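## 3. Connecting the Alo and making the first backup

This section covers the Alo storage unit from the time it is out of the carton until the first backup is done. If you bought the unit with drives already fitted, skip steps 1 to 4 of section 3.2. Owners of the older Farkik unit should use the separate Farkik guide. The sockets on that model are in a different order.

You need:

- the Alo unit and its power adapter
- one network cable
- a router with a free network socket
- a computer on the same network
- a small Phillips screwdriver (only if you are fitting drives)

### 3.1 Choosing a place and getting the cables ready

1. Put the unit on a flat, hard surface. Leave a hand's width of space behind it for the fan.
2. Keep it away from heaters, windowsills and the top of other equipment.
3. Lay out all the cables you plan to use and separate any that are tangled.
4. Check each plug for bent pins and each cable for cuts or sharp kinks. Replace any that are damaged.
5. Put a label on both ends of each cable. The sheet of labels is in the envelope with the warranty card.

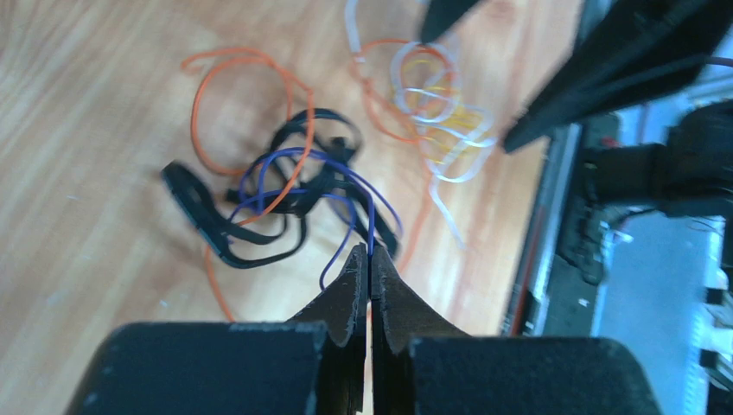
*Loose cables in several colors on a wooden surface.*

Cable color has no meaning on the Alo. A yellow network cable and a black one work the same way, provided both have the right plug. Go by the label and the shape of the plug.

**Caution:** Use only the power adapter supplied. Adapters from other equipment may fit the socket and still give the wrong voltage. Damage caused this way is not covered by the warranty.

### 3.2 Fitting the drives

The unit holds 2 drives. They should be the same size. If they are different, the unit uses only as much of the larger drive as it can match on the smaller one.

1. Make sure the power adapter is not connected.
2. Press the tab at the bottom of the front cover and lift the cover off.
3. Pull out a drive tray. Place the drive in it with the label facing up and fasten it with the four short screws.
4. Slide the tray back until it clicks. Do the same with the second tray.
5. Replace the front cover.

**Note:** Any data already on the drives is erased when the unit starts for the first time. Copy off anything you want to keep before you begin.

### 3.3 Connecting and starting

1. Plug the network cable into the socket marked LAN on the back of the unit. Plug the other end into the router.
2. Connect the power adapter to the unit, then to the wall outlet.
3. Press the power button once. The front light blinks white while the unit starts.
4. Wait until the light stays on. This can take several minutes with new drives.
5. On the computer, install and open the Gristusov setup program. The unit shows up in the list under the name printed on its base.
6. Select the unit and choose **Set up**.
7. Enter a name for the unit and a password. The password can have up to 32 characters. Spaces are allowed, but not at the beginning or end.
8. Write the password down and keep it somewhere other than on the computer you are backing up.

If the unit does not appear in the list, check that the computer is not on the guest network. Guest networks usually block devices from seeing each other. If that is not the cause, unplug the network cable at both ends, plug it in again and choose **Search again**.

**Caution:** Do not hold down the power button while the front light is blinking. This cuts the power to the drives while they are being written to.

### 3.4 Choosing what to back up

1. In the Gristusov program, open **Folders**.
2. Check the box next to each folder you want to include. Folders inside it are included too.
3. Open **Schedule** and set how often the backup should run. The interval is entered in hours. The factory setting is 24. For a weekly backup, enter 168.
4. Choose **Start now** to make the first backup.

The first backup copies every file and takes the longest. Later ones copy only files that are new or have changed. You can go on using the computer during a backup, but it must stay awake. Turn off sleep mode for the first night.

A single folder may hold no more than 2000 files if you want to see it in the preview list. Larger folders are still backed up in full. They just show a file total in place of the list. 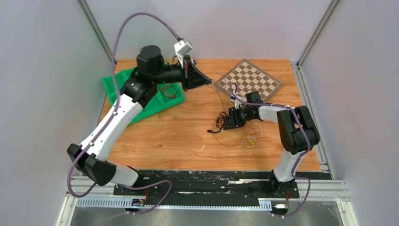
**Can I unplug the unit and move it to another room while a backup is running?**

Stop the backup first. Choose **Pause** in the Gristusov program, then **Shut down**, and wait for the front light to go out before you pull the plug. After the unit has been moved and started again, choose **Resume**. Files that were already copied are not copied a second time.

### 3.5 Checking the first backup

1. Open **History**. The newest backup is at the top.
2. Look for the word *Complete*. If you see *Complete with skipped files*, select the line to read which files were left out. Most often these were open in another program.
3. Pick one file you know well and choose **Restore to desktop**.
4. Open the restored file and look through it.
5. Delete the restored copy when you are satisfied.

Repeat steps 3 and 4 every few months with a different file. If a restored file does not open, run the drive check described in section 6 and contact Sarmiento support before making another backup.

Guide revised October 13, 2019. Applies to Alo units sold from August of this year onward.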